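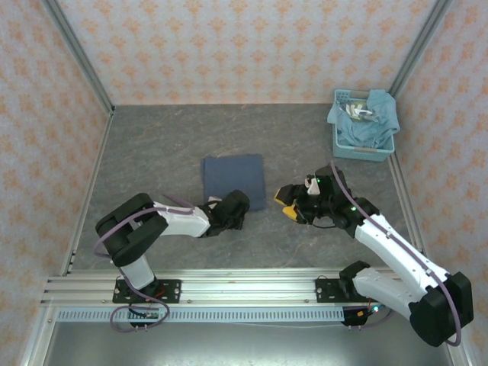 Watunia

Posted December 22, 2020

Has anyone compared finger pads for cloth handling and got a straight answer out of it? I've got a two-arm cell with the yellow pads on the right gripper, and the job is moving folded cloths and a heap of loose ones in a plastic basket at the back. The supplier, Skummont, tells me their softer pads will "transform" my results. Perhaps they will. I've heard the same about a wrist camera and a new controller, and I've bought neither.

My own test so far is 25 tries at a folded cloth lying flat on the floor of the cell. The pads are fine when they get under an edge. When they come down on the middle of the fold they either slide or take the top layer and leave the rest. The basket is worse, as the arm picks up two things at once or pinches the rim. The floor in there is a grey stone pattern and the walls have orange flowers all over them, if that matters to anyone's vision setup. I have one fixed camera looking down from above.

So, pads first or camera first? And how many tries before a comparison means anything? I'd like figures from someone who isn't selling them.

Cillville

Pads first, but don't expect much. We ran two sets on the same arm with the same cloth and the same starting position, 40 tries each, swapping over halfway so that wear didn't favour one of them. The softer set did better on thin cloth and slightly worse on anything folded thick. You won't find the second half of that in the brochure.

Your 25 is enough to spot a disaster and not enough to choose between two decent pads. Keep the folded cloth and the basket as separate tests too. If you lump them together you'll get one number that tells you nothing about either.

Check how your hose is clipped before you blame the pads. Ours pulled on the wrist at full reach and we lost a week to it - the gripper was landing a few millimetres off every time.

As for a camera on the wrist, I'd want to borrow one before paying. It helped us in the basket and made no difference on the flat.

Karunaratne

Camera. Pads are pads. A fixed view from above can't see what the fingers are doing once the wrist is over the cloth, so you're guessing. We did nearly 1000 picks with ours and I wouldn't go back. Didn't keep a proper log of the ones before it, mind you, so take that as you like.

Also ask Skummont for a trial set. If they say no, there's your answer.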